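4. Recording two-hand demos with the Plosby pair

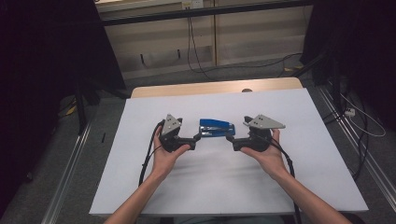 Read section 3 first if the units haven't been paired yet. This part covers one recording block, which is 40 demos of one object on one board. The Orell training runs need 500 good demos per task, so expect to do this a lot.

Sarahí Escobedo wrote the original of this section in August. Costel Kovačević has been patching it since. Last edit 19 Sep 2023.

4.1 Before you start

1. Board flat on the table, nothing on it except the object. White board for dark or colored objects, gray board for pale ones.
2. Plug in both units. Left first, then right. If you do it the other way the logger swaps the sides and you won't notice until the replay.
3. Route the cables toward you and off the near side. Leave enough slack to lift both hands to chin height.
4. Sleeves up past the elbow. Watches off.
5. Open Trondley, pick the task, check that both width readings move when you squeeze. A reading stuck at 1101 means the finger encoder didn't zero - unplug that unit, close the fingers, plug back in.

Note: the plates have to be screwed down tight. A plate that wobbles ruins the pose track and there is no fixing it afterwards.

4.2 Recording one demo

1. Put the object down inside the board, any angle. Change the angle every time. People get lazy with this around demo ten and the policy learns one angle.
2. Hands back to rest, one either side of the board. Hold still for a second.
3. Press the pedal. One beep.
4. Bring both units in together, fingers facing. Close on the object from the two sides.
5. Lift a little. Just clear of the board is fine for the stapler task, higher for the box task.
6. Hold, then do whatever the task card says (turn, pass over, set down).
7. Open both, hands back to rest, press the pedal again. Two beeps.

Caution: don't squeeze with one hand harder then the other. The object slides toward the weak side, and the replay arms, which are stiffer than a wrist, will shove it right off.

Caution: keep fingers off the plates. If your thumb creeps up there, stop and redo the demo.

4.3 Good demo or bad demo

Keep it if the object got picked on the first or second try. A second try is useful, we want some of those. Three or more, delete.

Delete if a cable dragged the object. Delete if you talked to somebody halfway through and your hands stopped. Slow is OK, frozen is not.

Dropped it? Keep recording, pick it up again, finish the task, tag it "recover" in Trondley. The recover set was what moved the stapler result. We had 1232 demos in that training run and the clean-only version of the same size kept giving up after a drop. Details in Costel's writeup on the Bright share, same folder as the task cards.

4.4 After the block

1. Wait for the upload bar. Don't unplug at 99, it's still writing.
2. Play back three demos at random. Both tracks should stay smooth while the units are close together - thats where tracking goes first.
3. If either track jumps, flag the whole block and tell Sarahí. Don't trim it yourself.
4. Unplug right, then left. Coil cables loose, no tight loops at the connector.

Note: take a break between blocks, roughly ten minutes. Tired wrists show up in the data as a slow sag to the right and we've had to throw blocks out over it.

Next: section 5, calibration board and replay.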